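About Furnetar

Furnetar makes and places advertising for companies that sell, repair and rent vehicles.

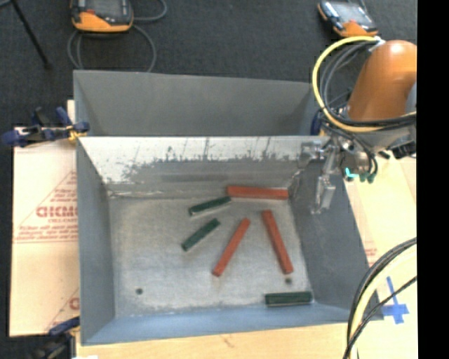
We started out in Banville, in two rooms over a tire store, writing radio spots for the dealer across the street. He wanted people to know that he stayed open until 8 p.m. on Tuesday. We wrote him a 30-second spot, the local station ran it, and he asked for another. Other dealers called after that, then a body shop, then a truck rental company with branches in three states.

Today we work with 200 clients. Most of them are independent businesses with one or two locations. A few are larger groups, and for those we usually handle the regional work while a national agency handles the rest. We are comfortable with that arrangement and have done it many times.

What we do

Our work falls under four headings: video, radio and audio, social media, and outdoor. Clients can come to us for one of these or for all of them. We write the scripts, hire the crew and the voices, edit, and book the space. When a campaign is running we send a report every week that shows what was spent, where the ads ran and how many calls or visits came in. The report is two pages long. It used to be eleven, and clients told us they stopped at page two.

We also plan seasonal campaigns. May is our busiest month, with summer sales, road trip promotions and the start of motorcycle season all landing together. If you want a spring or summer slot, please get in touch before the end of winter.

Last year we delivered 363 finished ads. The shortest ran six seconds and the longest was a four-minute film for a family-owned dealership marking its anniversary.

Where we are

Our main office is still in Banville, now on the ground floor and with parking. We have a second office in Leditz, which opened when we took over the outdoor advertising business of Fogh. Fogh had been renting out billboards and bus shelter panels there for a long time, and we kept the name for that side of the company. If you see a small Fogh sign at the foot of a billboard, it belongs to us. The network now has 1,666 panels, mostly along commuter routes.

There are 13 of us on staff across the two offices. We bring in freelance camera crews, actors and illustrators as projects need them.

How we work with clients

The first meeting is free and takes an hour. We ask what you sell, who buys it now and what you have already tried. After that we send a written proposal with a fixed price. If you accept it, the price does not change unless you change the job.

You own the finished ads. You can run them again later, with us or with someone else - we only ask that you check the music license first, as some tracks are cleared for one year.

We do not work for two competing dealers in the same town. If we already have a client near you, we will say so on the first call.

Contact

Both offices are open Monday to Friday, 8:30 a.m. to 5 p.m. For billboard and shelter bookings, ask for the Fogh desk in Leditz. For everything else, call or write to Banville.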